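Packing and Presentation Gallery
Nomley Household Goods and Pantry Collection

Home > Collection > Galleries > Packing and presentation

The Nomley collection brings together the ordinary materials of food shopping: the bags, jars, tubs, boxes and wrappers in which groceries are sold, carried home and kept. It was begun as a teaching resource for students of retail and domestic history and now holds 649 catalogued items, of which 417 may be consulted on request in the study room. The remainder are held in the outer store and require notice.

This gallery concerns the packing table. Its subject is the paper carrier bag and the goods that stand beside it before they are put away or packed. Entries are arranged by theme. Catalogue notes were prepared by Uriel Lozano and revised in July, when the section on closures was extended.

Pictures in the gallery may be used for private study and classroom teaching. Other uses should be agreed in writing with the collections office.

Brown paper and its behaviour

Kraft paper is made from pulp that has been left unbleached, and it takes its tan colour from the wood. It is strong for its weight and tears less readily than white paper of the same thickness. It also keeps a record of its handling. A bag that has been folded, filled, emptied and folded again carries creases from each stage, and these cannot be fully pressed out. Students examining paper bags in the study room are asked to note the main creases before opening a bag, as the act of opening will add to them.
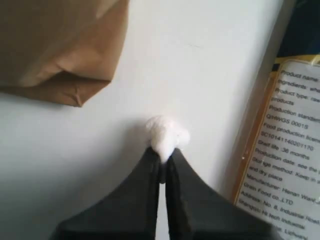
The base is usually the most informative part. On most carrier bags it is formed by folding the lower end of a paper tube inwards and pasting the flaps, so that the bag will stand when opened and lie flat for storage. Where the paste has been applied unevenly the base tends to bulge, and the corners soften with use. The collection records the condition of the base separately from that of the walls, using the Dastura scale adopted by our paper store. The scale runs from "as made" to "failed" and allows a short written remark at each grade. Cataloguers are encouraged to use the remark, since two bags with the same grade may have reached it by quite different routes.

Paper bags are shown on a white surface wherever possible. Tan paper reads clearly against white, and small changes in tone along a fold are easier to follow. Printed packaging is treated in the same way, although glossy printing may call for a softer light.

Carriers and handles

Handles on paper carriers are commonly of two kinds - the flat paper strip, pasted to the inside of the rim, and the twisted cord, made by winding a narrow length of paper tightly upon itself. The cord is the more comfortable of the two in the hand when the bag is heavy. Its weakness lies at the point where it joins the bag, and it is there that most of our damaged examples have given way. A torn handle is not repaired before cataloguing. It is placed in a labelled sleeve and kept with the bag.

Bags with cord handles should be stored with the cords laid flat inside the opening. Cords left standing will bend under the weight of the box lid and rarely recover their curve. Visitors returning items to the trolley are kindly asked to observe this.
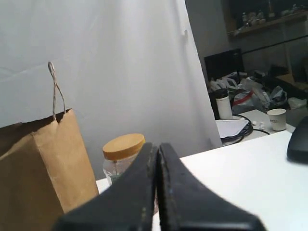 Brown paper carrier with twisted paper-cord handle, and clear plastic jar with yellow-orange screw lid, on a white tabletop.

Jars and closures

The clear plastic jar came into the kitchen as a lighter companion to glass. It is less easily broken and allows the contents to be seen without opening. Against this, it scratches readily and may hold the smell of strong foods for a long period. Jars in the collection are washed in lukewarm water, dried with a soft cloth and left open overnight before they are boxed. Abrasive pads must not be used.

Lids are catalogued together with their jars where the pairing is known. Loose lids form a separate series of 299 pieces, known as the Nägeli series after the shop drawers in which the first of them arrived. Colour is recorded in plain terms only. Earlier entries made use of trade colour names, and these proved difficult to search; they have been kept in the notes field for reference.

The rim of a lid deserves particular attention. Ridges assist the grip, and their depth and spacing vary considerably between makers. Students comparing closures are advised to take a pencil rubbing of the rim on thin paper, which gives a clearer result than measurement alone. Rubbings should be marked with the item number and handed in at the desk if they are to be added to the file.

Arrangement on the table

Items are grouped at the table as they might be found at home after shopping. Carriers stand towards the side, where they can be reached without leaning over other goods, and jars and packets are set beside them. Plain backgrounds are preferred. The study room follows the Dredum handling guidance, which limits each reader to 2 boxes at a time and asks that heavier items be lifted from beneath.

Consulting the collection

The study room is open by appointment. Requests should give the item number, the purpose of the visit and the number of readers attending. Groups from schools and colleges are welcome, and a set of duplicate bags and jars is available for handling by younger pupils. Pencils only may be used at the tables - pens and marker pens should be left with coats and bags at the entrance.

Corrections to catalogue entries may be addressed to Uriel Lozano at the collections office, quoting the gallery title.

Related galleries
Tins and tin openers
String, twine and parcel paper
Labels and price tickets
The kitchen shelf

Back to all galleries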